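30th July

Up at six, dishes first. Two plates, the pan from last night, the coffee things. It took me 15 minutes, and I timed it on purpose because of the argument with Dario.

The argument goes back to June. Dario Cocco thinks a machine will be clearing tables in ordinary kitchens before his youngest finishes school. I said I'd believe it when one could do my sink on a Sunday. He told me to come and look at what they're working on at Ditomo and then say it again. So today I went.

The bus to Ditomo was late and I walked the last stretch. Ezequiel Serrano met me at the door and gave me a visitor badge with somebody else's name still faintly on it. He runs the table work. He is a quiet man and didn't try to sell me anything, which I liked.

The job they've picked is dishes. Plastic bowls and cups on a table with a green cloth, and one arm to handle them. No water, no food stuck on, no glass. I asked why plastic and he said I could guess. I asked why the dishes were all such bright colors and he said it makes it easier to talk about. You say "the orange one" and everyone knows.

I stayed until lunch and watched. I copied these over tonight.
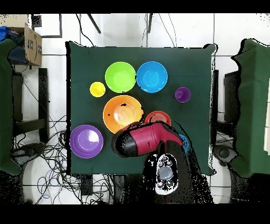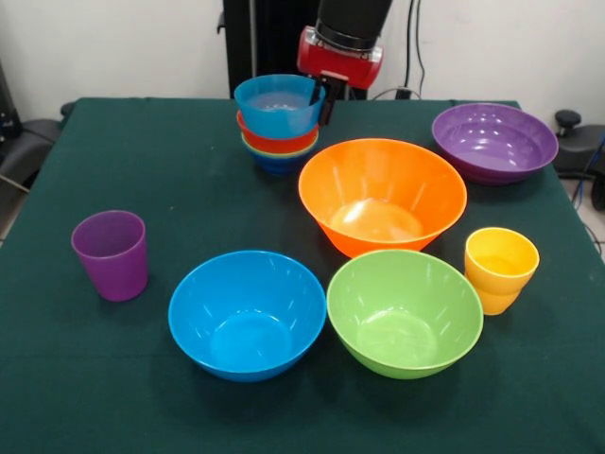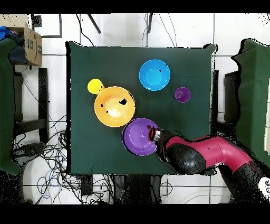
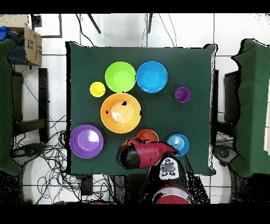
The dish table at Ditomo, with the red and black arm.

What I had not thought about is how much of the job is deciding. When I clear a table I don't decide anything. I put the small ones in the big ones and carry the lot. The arm has to settle which bowl, which side of the rim, how to come at it, and what is in the way. A bowl by itself is one problem. Two bowls with their rims close together is a different problem, because there is less room for the fingers. A cup on its side is another one again. Ezequiel said stacking sounds harder than spreading things out, but getting a single bowl off a stack without bringing its neighbor along gives them plenty of trouble too.

They keep a log of every try. He showed me the page for the current setup, 547 tries, and 449 of them marked good. I asked what good means. It means the dish ended up where it was supposed to and nothing else got knocked over. Dario would call that nearly there. I did the subtraction on the bus and thought about my own cupboards. If I dropped or bumped that many I'd be eating off paper.

Still, I want to be fair. I went in expecting a toy and it isn't one. I also asked if it could do a whole sink load. Ezequiel said no, and that he wouldn't put it near a sink this year. He thinks shop work will come first, sorting parts into trays, the same few shapes all day. That matches what my cousin says about the packing line at Drondel, where the machines do the boxes and people still do anything soft or odd-shaped.

Lunch was soup from the place across the road, $27 for the three of us with bread. Dario paid and said it didn't count as losing.

Where I stand tonight: plastic bowls on a flat table, some of the time, yes. My kitchen, no. Dario gets half a point. He wants to go back in the fall and I said fine.

Home by four. Washed the towels, called about the gutter, no answer. Need to buy dish soap and a new sponge tomorrow.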